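# The coat on the bed

My mother never taught me to fold a coat. She regarded it as something you picked up by living in a house, like knowing which stair creaks. I have since met a good many engineers who wish it worked that way for machines.

A puffer jacket is a dreadful thing to hand a robot. It has no proper edges, it changes shape when prodded, and half of it is air. 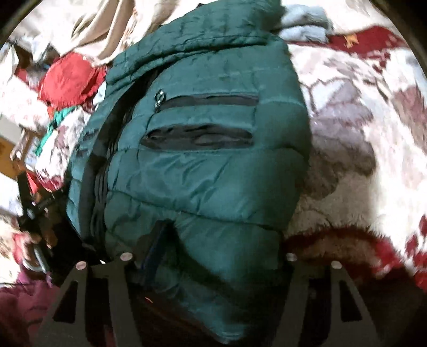

*A quilted jacket, two metal fingers and a lot of padding.*

I could find the zip pull on that without my glasses. For a machine, the hard part is knowing which crease is a seam, which is a pocket, and which is simply the coat sulking.

Nawal Bouzid, who works on gripping at Udari, told me her team had gathered 1,420 attempts at folding outerwear and that she trusted 959 of them. I liked her for the second number. The brochures from Cisitholm only ever have the first sort, and theirs is 3,000, with no word on what the 3,000 were.

Then there is everything else on the bed.

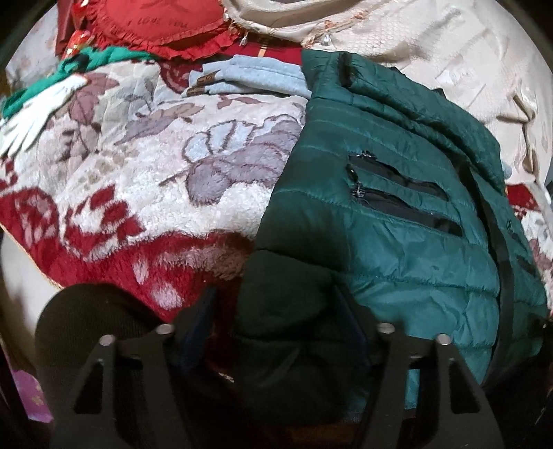
Photo: Reto Ammann

Most demonstrations I've sat through used one grey T-shirt on one white table. Real beds come with a plush blanket, a ruffled red cushion saying I LOVE YOU and a single white glove. Is the glove part of the job? A person would decide in a second, probably wrongly, and get on with it.

So can they do the chores yet? On a shop floor, with the same box arriving the same way up, yes, and very well. At home I'd say they can do a chore, if you tidy up for them first. I already had a vacuum cleaner like that. It lives under the stairs, and in July I tripped over it.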